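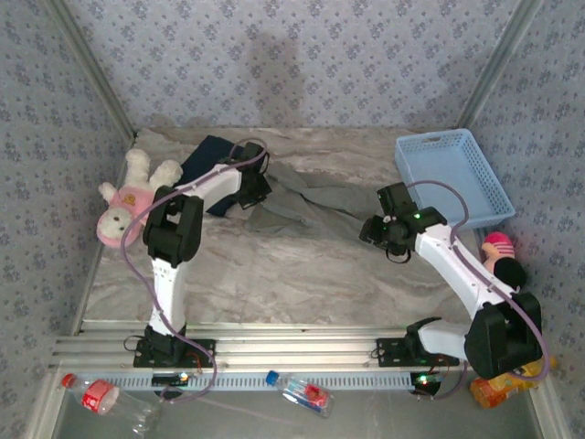
Folding table at the Wakstead laundry room

The laundry room at the Wakstead building has had its folding table back in use since the start of the month. Residents who wash on the ground floor no longer need to carry wet or dry loads upstairs to sort them, and the two ironing boards that were standing in the hallway have gone back into the closet.

A few people have asked how the table should be shared. Up to 52 households use the room, and the busy hours are still early evening and the hour before lunch. Please fold what you need to fold and take it with you. Clothes left on the table overnight will be moved to the shelf by the door, where they stay for 2 weeks before going to the Erkthorpe clothing bank.

Large pieces of cloth are what most of the questions were about. Sheets, throws and tablecloths come out of the dryer in a crumpled heap, and they are easier to handle if you spread them across the table before doing anything else. Find the two ends, pull them apart until the middle lies flat, and smooth from the center out. Fold the long way first, then across. With fitted sheets, tuck the corners into each other in pairs and lay the sheet down with the elastic facing up. It will not come out perfectly square — fold the uneven side to the inside and it will stack well enough.

Plain gray and dark cottons pick up lint from the dryer more than anything else does. Clean the filter before your load as well as after it, and shake the cloth out once before you lay it down. A damp hand run over the fabric takes off most of what is left.

Plastic baskets can be borrowed inside the room. They are not to go up to the apartments, as several disappeared that way last winter. If you bring your own basket, write your apartment number on the bottom.

The tabletop can be wiped with warm water and a little dish soap. Do not use bleach or scouring powder on it, and do not iron directly on the surface, even with a towel underneath.

The dryers were serviced by Brouwer this fall at a cost of $600. The second machine still runs hotter than the first, so use the low setting for anything with elastic in it. The next service is planned for March. A replacement for the older washer is priced at $2000 and will be discussed along with the rest of next year's budget.

Detergent can be bought at the front office in small boxes. The office does not keep fabric softener.

Questions about the laundry room can be left in the Clumen Housing mailbox next to the elevator.

7 December 2020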